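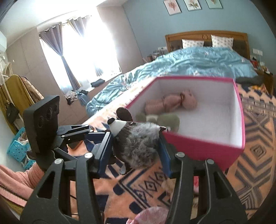 The summer lets at Mellbridge are changing hands, and I've had so many messages from owners and regulars that I thought I'd better put down what I know. Lieven Dierckx, who has looked after bookings for the Flollenel cottages for as long as I've been coming here, is handing the lot over to Brelberg at the end of the season. That's 31 cottages and flats, including the row of little ones behind the harbour that everybody fights over for August. Brelberg say the welcome gifts will carry on, and they'd like them in a square cardboard box, bright pink outside and white inside, which I must say I rather like! The old brown paper bags always split on the stairs.

Now, the bits people are asking me. If you've already booked for next year, your dates stand and so does your price. I rang up and asked that twice (I've got the first week of June, so I had my own reasons). Deposits paid to Lieven move across with the booking and you don't have to fill anything in again. New bookings open in April, and the deposit goes up to £50 a week from £35, dogs included. I grumbled a bit at that, but the dog charge used to be separate, so those of us with a spaniel come out slightly ahead.

Changeover day is the one that may catch people out. The bigger cottages keep theirs as it was, but the harbour flats will now take short breaks all year -- three nights at the least -- and keys can be picked up from the old Lindqvist shop by the slipway until eight in the evening. After that there's a key safe and they'll text you the code. I'm not keen on key safes in the rain, but there we are.

Dariusz Witkowska is staying on to run the cleaning and the linen, and I was very pleased to hear it. He told me he's been promised two extra pairs of hands for the peak weeks and a proper drying room, "and about time too", and the towels will be included from now on instead of being something you hire at the door. Beach towels you still bring yourself.

Owners have had a letter dated 12/09/2025 with the new terms in it. I've seen a copy and it's long, and I won't pretend I followed every page of the bit on boilers. The main thing seems to be that you can still block out your own weeks, as long as you do it before the April opening. One or two owners have told me they may sell up or go it alone, so the list might be a little shorter by spring.

There's an open evening at the sailing club later this month and Brelberg are bringing the new brochure. I'm going along, mostly to ask about parking behind the flats, which is still a muddle. If you want something asked and can't get there, drop me a line before then and I'll put it on my list.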